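雷莫·曼库索

雷莫·曼库索（Remo Mancuso）是电视节目主持人、演员，早年在阿雷利亚诺（Arellano）的地方剧团演出，后因主持韦利科电视台（Velico）的晚间访谈节目《客厅来客》而为观众所知。他的婚姻、离异及此后与《富德尔》周刊（Fudel）之间的诉讼，曾是当地娱乐新闻长期报道的内容。离开《客厅来客》后，曼库索定居卡瑙（Canau），主要从事广播和舞台工作。

早年

曼库索出生于阿雷利亚诺老城区，父亲经营一家钟表修理铺，母亲在市立小学任音乐教师。他是家中次子，有一兄一妹。据其回忆录《后台的门》所述，他幼年口吃，母亲让他每天傍晚对着走廊朗读报纸上的讣告和船期表，口吃在小学毕业前后基本消失。其兄后来在接受广播采访时对这一说法提出异议，称弟弟只是说话慢，家中也没有订过刊登船期表的报纸。

中学时期，曼库索加入学校的话剧社，起初负责提词和搬布景，后因一名同学患病而临时顶替出演老管家一角。毕业后他报考会计专业，读了两年即退学，进入阿雷利亚诺市立剧团担任学员。在剧团的头几个演季里，他扮演的多为没有姓名的角色，如信使、门房、第二名士兵等。剧团保存的节目单显示，他首次以主要角色登台是在喜剧《借来的外套》中饰演房东。

演艺生涯

舞台与早期电视剧

《借来的外套》上演期间，韦利科电视台的一名选角人员观看了演出，邀请曼库索试镜日播剧《码头街》。他在剧中饰演药剂师一角，原定出场五集，因观众来信较多，编剧将该角色保留至全剧结束。《码头街》的拍摄进度很紧，通常一天完成一集，演员大多在化妆间里背台词。曼库索曾表示，这段经历使他习惯了在没有排练的情况下说话，对后来做主持人有帮助。
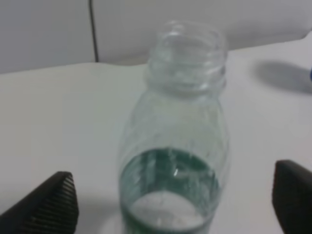 桌面上直立的透明塑料瓶，瓶口无盖。

在《码头街》之后，他又参演了两部电视剧和一部电影。其中电影《冬季时刻表》由他饰演一名铁路调度员，票房不佳，影评则多肯定其表演克制。该片的拷贝一度下落不明，后在制片公司旧仓库中找到，由阿雷利亚诺电影资料馆收藏。

《客厅来客》

《客厅来客》是韦利科电视台的晚间访谈节目，最初由一位新闻主播主持，收视平平。第二季起由曼库索接任，形式也有所调整：取消现场乐队，布景改为普通住宅客厅的样式，嘉宾与主持人共用一张长沙发。节目不预先向嘉宾提供问题，但嘉宾可以在录制前划去一个不愿谈论的话题，主持人须当场遵守。这一规则后来被称为“划一条”，在当地同类节目中多有沿用。

节目嘉宾以演员、歌手和体育人士为主，也有市政官员及其家属。曼库索的提问方式较为平缓，常在嘉宾回答后停顿数秒不接话。支持者认为这使嘉宾更愿意多谈，批评者则认为节目因此显得拖沓。该节目在他主持期间共播出1582集，其中包括若干集由旧素材剪辑而成的特别节目，部分统计不将后者计算在内，因此各处给出的集数有所不同。

节目中较受关注的几期包括：一位退役自行车手首次谈及与家人断绝往来的原因；一对结婚多年的歌唱组合在录制过程中宣布不再合作；以及一名市长夫人谈论官邸开支的一期。市长夫人一期播出后，市政厅要求电视台更正其中关于宴会费用的说法，电视台于次周在片尾以字幕形式作出更正。

离开电视台

曼库索与韦利科电视台的合同在离婚诉讼期间到期，双方未续约。电视台的声明称这是出于节目编排的考虑，曼库索本人则在回忆录中写道，他在最后一季录制前已提出离开。《客厅来客》此后由两名年轻主持人轮流主持，一个季度后停播。

个人生活

婚姻与离异

曼库索在市立剧团时期结识其妻，当时对方在剧团服装部工作。两人在卡瑙的一座小教堂举行婚礼，出席者主要为双方亲属和剧团同事。两人育有一子一女。由于其妻不属于公众人物，双方离异后达成的协议规定，任何一方不得在公开场合使用另一方及子女的全名，当地多数媒体在报道中也照此处理。

婚后的最初几年，夫妇二人住在阿雷利亚诺北郊，曼库索在录制日留宿台里的宿舍，其余时间在家。随着《客厅来客》改为每周五晚播出，他留在市区的时间增多。回忆录对这一时期着墨不多，仅提到夫妇间“说话像在交接班”。其前妻从未就婚姻状况接受采访。

2009年1月5日，曼库索通过律师发表书面声明，确认两人已办理离婚手续，并感谢前妻在抚养子女方面的付出。声明篇幅很短，没有说明离异的原因，也没有提及财产分割。当晚的电视娱乐新闻大多以此为头条，有的频道在播报时使用了夫妇二人出席剧院首演的旧资料画面。其前妻的律师随后证实声明内容属实，并表示当事人不会另行发言。 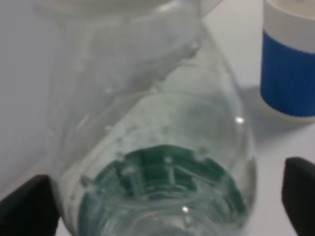 关于两人分居的时间，外界有不同说法。一种说法认为分居始于声明发表前的十二月，依据是曼库索当月在卡瑙租下一处公寓；另一种说法则认为两人此前已分居一年以上。法院的离婚卷宗不对外公开，这一问题没有定论。子女由双方共同抚养，学期内随母亲生活，假期多在卡瑙度过。

与《富德尔》的诉讼

声明发表后不久，《富德尔》周刊刊登封面报道，称曼库索的离异与一名节目制作人员有关，并附有一组在住宅楼外拍摄的照片。曼库索否认报道内容，称照片中的女子是其妹妹，并以侵犯隐私和名誉为由对周刊提起诉讼，要求赔偿、刊登更正并销毁底片。周刊方面辩称，曼库索本人以谈论他人私生活为业，其私人生活具有公共关注价值。

一审法院认定报道主体内容缺乏依据，判令周刊刊登更正，但驳回了销毁底片的请求，赔偿数额也远低于原告要求。双方均提出上诉。二审维持了刊登更正的判决，同时指出，主持人身份并不意味着放弃对家庭事务的保护，但也不应将与其公开声明直接相关的报道一概视为侵权。这段表述后来常被当地法学院用于讲授名誉权案例。

《富德尔》最终在内页刊登更正，篇幅为一栏。曼库索认为位置不够显著，曾考虑申请强制执行，后放弃。他将所得赔偿捐给阿雷利亚诺市立剧团，用于更换观众席座椅。剧团在其中一把椅子的背面钉有铜牌，铜牌上的姓氏漏刻了一个字母，至今未改。

后期活动

定居卡瑙后，曼库索在当地广播电台主持一档周末节目，内容为朗读听众来信和播放老歌。节目没有嘉宾，时长原为一小时，后延长至一个半小时。他在节目中很少谈及本人的家庭情况，对听众来信中涉及婚姻纠纷的内容也只朗读，不作评论。电台曾整理出版来信选集，收录信件一百封，由曼库索作序。

他同时恢复了舞台演出，先后参与市立剧团的三部剧目，并以朗读者身份出席卡瑙夏季音乐会。在重排的《借来的外套》中，他再次饰演房东。该剧原计划演出两周，因售票情况较好而加演数场。其女在同一制作中担任舞台监督助理，节目单上仅印有她的名字缩写。
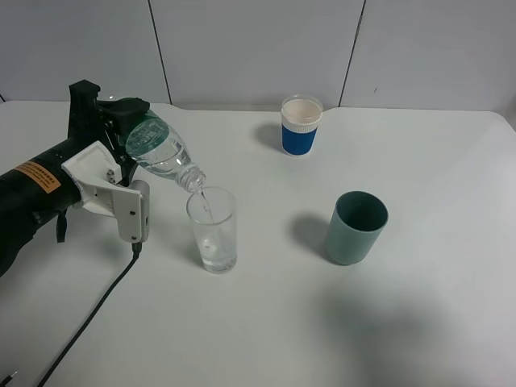

回忆录《后台的门》由阿雷利亚诺的一家小型出版社出版，分为剧团、电视台和卡瑙三部分，其中电视台部分篇幅最长。书中对节目幕后运作的记述较为详细，包括嘉宾名单的拟定、广告时段的争执以及收视报告的读法。书评普遍认为该书对个人情感交代过少，出版社则称作者在交稿前主动删去了一章。被删章节的内容没有公开。该书再版时更正了若干人名和日期，并增加了索引。

影响与评价

曼库索对当地访谈节目的影响主要体现在形式方面。《客厅来客》的客厅布景和“划一条”规则被多个节目采用，其中有的节目允许嘉宾划去两个以上的话题，曼库索对此表示不赞成，认为划得太多就没有什么可谈的了。也有评论者指出，这一规则实际上对主持人更为有利，因为被划去的话题往往在录制前就为工作人员所知，容易外泄。韦利科电视台否认发生过此类情况。

在离异事件中，曼库索的处理方式得到的评价不一。部分专栏作者认为，一份简短声明加上此后不再回应，减少了对子女的影响；另一些人则认为，他在节目中多次追问嘉宾的家庭变故，轮到自己时却拒绝谈论，前后标准不同。曼库索在回忆录中对后一种意见作出过回应，称他的嘉宾都可以划去一个话题，他只是划去了自己的那一个。

此案之后，阿雷利亚诺的几家娱乐刊物共同订立了关于未成年子女报道的约定，规定不刊登公众人物未成年子女的正面照片。《富德尔》最初没有参加，更换主编后加入。该约定不具有法律效力，执行情况由各刊物自行负责。

主要作品

舞台：《借来的外套》（饰房东，首演版及重排版）；《三个邻居》；《雨天不卖票》。

电视剧：《码头街》（饰药剂师）；《南方来信》；《值班室》。

电影：《冬季时刻表》（饰铁路调度员）。

电视节目：《客厅来客》（主持人，第二季起）。

著作：《后台的门》；《周末来信选》（序）。

参见

韦利科电视台
《富德尔》周刊
阿雷利亚诺市立剧团
卡瑙夏季音乐会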